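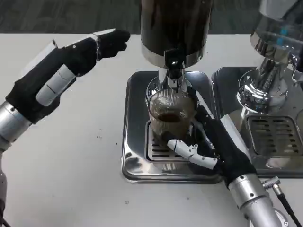
4.1 Pouring the first glass. The Bollow dispenser works by gravity, which has been reliable so far. Center the glass under the spout before touching the lever. A ribbed cup sitting over the slotted grate, tilted a little and holding a small pool at the bottom, is far enough for a test pour.

1. Press the lever gently. It isn't a doorbell.
2. Release it and wait for the last drips. There will be 13 of them if you are in a hurry.
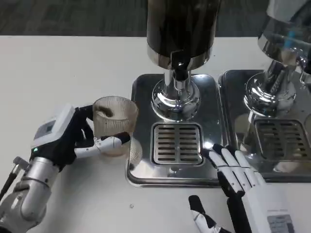 3. Taste the test pour. If it tastes of dish soap, go back to section 3 and rinse the way you said you had.

CAUTION: Never carry a full dispenser by its tap.

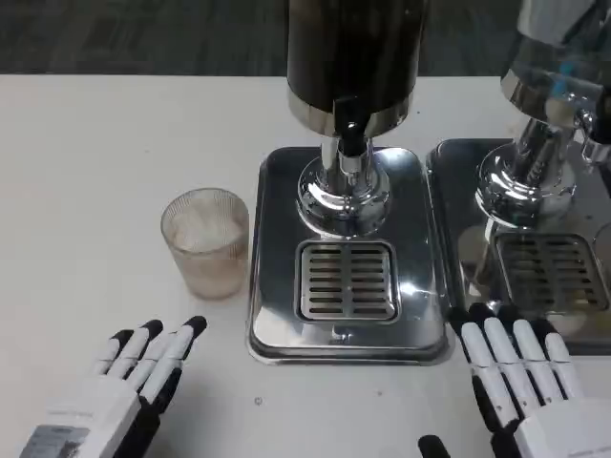
4.2 Placing a second dispenser. Guests form one line no matter what you do, but two drinks keep it moving. Push the drip trays close together, with just a thin gap between the rims, and park spare glasses on the bare table to the left.

NOTE: Each tray catches its own drips. Empty both.

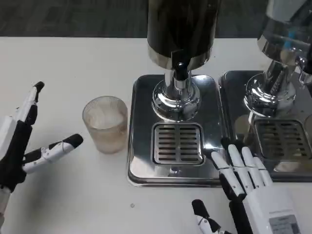

Fig. 4. Two dispensers side by side, each on its own tray and grate.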